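How to Pack Away a Toy Kitchen So You Can Find It Again

Posted May 2021

If you have ever moved house with small children, or run a playroom at a church or library, you already know that the toy kitchen is the hardest thing in the building to put away. Puzzles go in their boxes and books go on a shelf, but play food goes everywhere (I once found a tiny egg in a winter boot, and I still can't tell you how long it had been there). I packed ours up twice, once for the move to Iltdale and once more when we swapped rooms with the nursery, and the second time went so much better than the first that I thought I'd write it all down.

What you need

A few clear bins with lids, in two sizes
Zip bags, the gallon kind
Masking tape and a fat marker
An old tablecloth or sheet, one plain color
A dishpan of warm soapy water and a towel

Step 1. Wash first, sort later

I know, I know, you want to get to the sorting, because sorting is the fun part! But sticky toys going into a closed bin will only be stickier when they come out. Plastic pieces get a swish in the dishpan and a rinse. Wooden pieces only get wiped with a damp cloth, as they swell if you soak them. Leave everything out on the towel overnight, and turn the cups over so the water runs out. Ours sat on the radiator at the Carroll Street house and did just fine with the heat off.

Step 2. Spread the cloth

Lay your plain cloth on a table and put the toys out on it a handful at a time. A dark cloth is lovely for this, since the little things show up so well and you won't sweep a pea onto the floor by accident. Do one bin's worth, pack it, and then bring out the next.

Step 3. Pack by meal, or pack by size

There are two ways to go. Packing by meal means the pan goes with the foods you would cook in it, and a child can open one bin and start playing right away. Packing by size means anything that nests gets nested, and you save a good deal of room. I do a bit of both: cups inside cups, and a few small foods in a bag beside the pan.
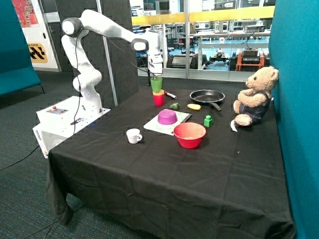

Cups, a black frying pan and some play food on a black cloth.

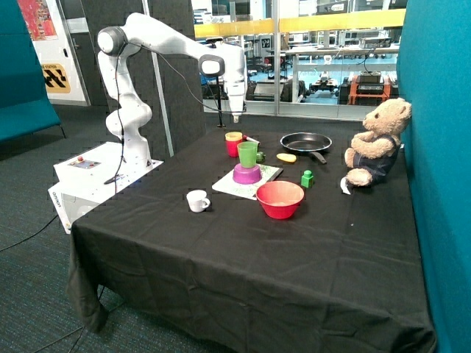
Step 4. Label two sides

Put tape on the lid and on one short end, because bins get stacked and then the lid is no help to you at all. Write what is inside in plain words. "Pans and lemons" beats "Kitchen 3" every time. If your helpers can't read yet, draw the thing. My drawing of a carrot has been called a rocket, and the bin still goes back where it belongs.

Step 5. Keep one bag out

Fill a single zip bag with 5 or so favorites and leave it where the children can reach it. When we did the big pack for the Jivby playgroup in July, that one bag bought us the whole afternoon.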